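What is a database?

Every time you borrow a library book, buy a train ticket or log in to a game, a computer somewhere looks something up. It needs to know who you are, what you have asked for and whether you are allowed to have it. The place where it looks is called a database.

A database is a collection of information that has been put in order so that it can be found again. Strictly speaking it doesn't have to be on a computer. A drawer full of cards in alphabetical order does the same job. These days, though, when people say database they nearly always mean one that a computer looks after.

Starting with a list

Suppose you want to keep track of the books in your bedroom. You could write the titles on a piece of paper as you come across them. With a dozen books that works well. You can read down the whole page in a few seconds.

Now think about the library in Drindham, which has 2000 books in the children's room. If those were written on paper in any old order, finding one title might mean reading page after page. If somebody wanted to know which books were about volcanoes, they would have to read every page. And every time a book was lent out or brought back, someone would have to cross something out and write something in. After a month the pages would be a mess.

A computer can keep the same list tidy and search it in less time than it takes you to blink. It still needs the list to be set out properly first, so that is where people who build databases begin.

Tables, rows and columns

Most databases are made of tables. A table in a database looks a lot like a table in your maths book. It has rows, which go across, and columns, which go down.

Each row is about one thing. In the library's table of books, each row is one book. Another name for a row is a record.

Each column holds one kind of fact. The library's table has a column for the title, one for the author, one for the subject and one for the shelf. Another name for a column is a field.

If you wrote out a small part of the table it might look like this:

Number: 106. Title: Under the Volcano's Foot. Subject: volcanoes. Shelf: 11
Number: 107. Title: The Goat on the Roof. Subject: stories. Shelf: 3
Number: 108. Title: How Bridges Stand Up. Subject: building. Shelf: 11

Look at the shelf numbers. Two books can be on the same shelf, so the same number can turn up more than once in that column. The first column is different. Every book has a number of its own and no two books ever share one. A column like that is called a key. If the library owns two copies of The Goat on the Roof, the titles are the same but the keys are different, and the computer can tell which copy you have taken home.

You probably have a key too. Your library card has a number on it. There could be two children with the same name in one town, even with the same birthday, but only one of them has your card number.

What goes in a field

When somebody makes a table, they have to tell the computer what sort of thing each field is going to hold. Some of the common sorts are:

Text, which means letters and words, such as a title.
Whole numbers, such as a shelf number.
Dates, such as the day a book must come back.
Yes or no, such as whether a book is out on loan.

If a field has been set up for whole numbers, the computer will refuse to put the word "banana" in it. It may seem fussy, but it stops a lot of mistakes. People get tired and type things in the wrong box. A good database notices.

You can also set a limit. The library allows 20 letters for a subject. "Volcanoes" fits. "Everything you could want to know about volcanoes" does not, and the person typing has to think of something shorter.

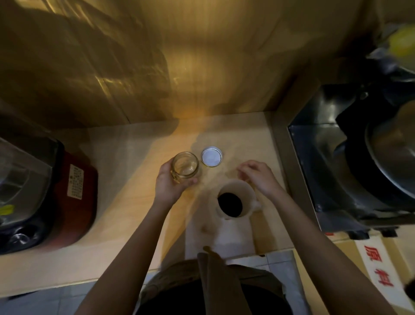 Sometimes a field has nothing in it at all. A new book may arrive before anyone has decided which shelf it will live on, so the shelf field is left blank. Programmers have a word for a blank field, and the word is null. Think of the small glass jar that the hand is holding upright on the counter. The jar is empty, but it is still a jar. It has a shape, and it has a lid lying next to it. A null field is like that. The place for the information is there, and the information is not. Null is different from zero. Zero is an answer: if the field says zero, someone has filled it in. If you ask how many goals a team scored and the answer is zero, the team played and didn't score. If the answer is null, the database doesn't know. Perhaps the match hasn't been played yet.

Some fields are never allowed to be null. The library will not let anyone add a book without a title. When you fill in a form on a website and it puts a little star beside a box, it is telling you that the box must not be left empty. Behind the form there is usually a database with a rule in it.

Asking questions

A question that you ask a database is called a query. Computers are not good at guessing what you mean, so queries have to be written in a special way. One language for writing them is called SQL. Some people say the letters one by one and others say "sequel". Both are fine.

A query to find the volcano books would look like this:

SELECT title FROM books WHERE subject = 'volcanoes'

You can nearly read it as English. Select means "show me". From says which table to look in. Where says which rows you want. The computer goes to the table of books, picks out the rows where the subject is volcanoes and shows you the titles.

Notice that the query asks for the exact word. If someone has typed "volcanos" for one of the books, without the e, that book won't be found. The computer doesn't know that it is the same thing spelt differently. Many libraries avoid this by giving people a list of subjects to choose from, so that nobody has to type the word at all.

Most people who use a database never write a query themselves. They type into a search box or press a button, and a program writes the query for them.

More than one table

The swimming club at Rivby keeps its members in a database. It has a program called Ikent for this, made by a company called Postma. One table in it holds the members, and a second table holds the lessons.

Why two? Think what would happen with only one. Each time a child came to a lesson, the club would have to write down the child's name, address and telephone number all over again next to the date of the lesson. A child who came every week from September to the summer would have the same address written down dozens of times. If the family moved house, every one of those rows would need to be changed. Somebody would be sure to miss one, and then the database would say that the child lived in two places.

So the address is kept once, in the table of members. The table of lessons has only the member's number in it. When the club needs to telephone everybody in the four o'clock lesson, the computer looks up the numbers in the lessons table, finds the same numbers in the members table and reads off the telephone numbers from there. Putting two tables together in this way is called a join. A database whose tables are linked like this is called a relational database.

Keeping it safe

Information about people has to be looked after. A database will normally ask for a user name and a password before it lets anyone in, and different people may be allowed to see different things. A swimming teacher at the club can see who is in the lesson and whether anyone has asthma. The teacher has no need to see who has paid, so that part is hidden.

A database also needs a backup, meaning a second copy kept somewhere else. Computers break, and buildings can flood. People sometimes delete things by mistake as well. The library's backup is made at two o'clock in the morning, when nobody is borrowing books. If something goes wrong the next day, the copy can be put back and only a few hours of work are lost.

Try it yourself

You can make a database with paper cards. Choose something you have several of, such as books, toy cars or football stickers. Use one card for each thing.

Before you write anything, decide on your fields. Four is enough to begin with. For toy cars you might choose number, colour, make and number of doors. Write the fields in the same order on every card. Give each card its own number for the key.

If you don't know an answer, write null.

When the cards are done, ask somebody in your family to give you a query, such as "show me the red cars with two doors". Go through the cards and pull out the ones that match. Then put the cards in order of colour and try the same query again. See whether it is quicker the second time. Putting information in a helpful order is something computers do too, and the helper list they make for it is called an index, just like the one at the back of a book.

Words to remember

Record: one row in a table, about one thing.
Field: one kind of fact, kept in a column.
Key: a field that is different for every record.
Null: nothing has been filled in.
Query: a question for the database.
Join: using two tables together.
Backup: a spare copy kept somewhere else.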